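Call for participants: dairy farms wanted for water trough monitoring study

Sorthorpe Farm Research Centre invites applications from dairy farmers to take part in a study of water intake in milking cows. The study will run on 27 commercial farms and is open to spring-calving and autumn-calving herds. Herds of up to 400 cows will be considered.

Water supply has received less attention than feed in most herd management plans, although a cow in full milk has a high daily requirement. Trough size, flow rate and the distance cows must walk to drink all differ widely between farms. The study will record drinking patterns in housed and grazing cows and compare them with milk yield and weather records.

What taking part involves

Each farm will have flow meters fitted to its main troughs by the Centre's technical staff. The meters will remain in place for 108 days during housing and for a further period at grass. Participants will be asked to:

Keep a short weekly record of cow numbers, group changes and feed offered
Allow staff access to the yard and paddocks on agreed dates
Share milk recording results for the period of the study
Report leaks, frozen pipes or damaged troughs within one working day

The meters are powered from the yard supply where this is available. Farms without a suitable supply may still apply – battery units are held in limited numbers.

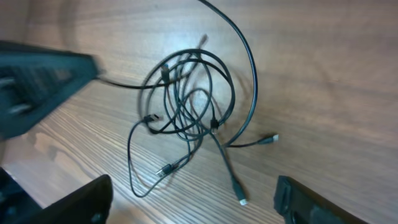
Black cables on a wooden tabletop.

Who may apply

Applicants must be milking at the time of application and expect to continue for at least two years. Herds must be milk recorded. Farms drawing from a mains supply, a private well or a mixture of both are eligible, but the source must be stated on the form. Farms planning major building work during the study should contact the Centre before applying.

Payment and results

Participating farms will receive a single payment of £387 on completion of the grazing period, together with a written report on their own water system. All meters remain the property of the Centre and will be removed at no cost to the farmer. Individual farm results will not be passed to milk buyers or to any other third party.

How to apply

Application forms are available from the Centre's office at Sorthorpe or on request by post. Completed forms must be received by 22/12/2019. Shortlisted farms will be visited in January, and all applicants will be told the outcome in writing.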